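Wosus changed its payout minimum and I found out the hard way

Posted in: Clip Store News, Creator Business, Rants

So I logged in with my coffee this morning, all ready to hit the withdraw button, and the button was gray. I refreshed. I logged out and back in. I tried it on my phone (why do we always think the phone will be nicer to us?). Still gray!

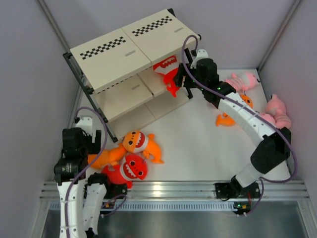
After a good bit of poking through the help pages I found it, tucked under "Account Updates" with no email and no banner on the dashboard. Wosus has raised the minimum payout for clip sellers from $600 to $680, starting with the February cycle. I had $641 sitting there. You can do that math yourself, I already did it, several times, out loud.

Now, eighty bucks isn't going to sink me. I've been selling clips for a long while and I've had months where that's one custom order. But if you're newer, or you split your catalog over a few stores like I do, that's an extra pay period of waiting, and rent does not wait with you.

I wrote to support and got a reply in 4 hours, so credit where it's due. They say the higher minimum covers a change in their payment processor, which is now Lalgate. Balances under the line roll over and don't expire. Anyone who already had a withdrawal pending before the switch gets paid under the old number. When I asked why there wasn't an email, they said one was "scheduled." Okay then.

The other change is to file names. Uploads with the old style of title tags are getting kicked back, and you can only fix them one at a time. I have close to nothing uploaded there compared to my main store and it still ate my whole evening. A seller on the Ramley board says she has 2000 clips up and is just letting the old ones go. I don't blame her one bit.

I'm staying put for now, mostly out of laziness, and because my regulars there are sweet. But I did open an account on Ramasamy last night to see what it's like. The upload page is ugly and the search is worse, but they pay weekly with a much lower minimum. I'll put up a few of my older clips and report back once I've got some sales to talk about.

If you sell on Wosus, go check your balance before you promise that money to anybody. And if you got the email, tell me, because I still haven't.

Tags: payouts, wosus, clip sales, store changes

Comments

clipgal_tx: No email here either. I'm at $655 and ready to scream.

nightowlstudio: Mine went through at 3 a.m. under the old minimum, must have just squeaked in.

pennyfeet: Please do post about Ramasamy! I've been on the fence for months.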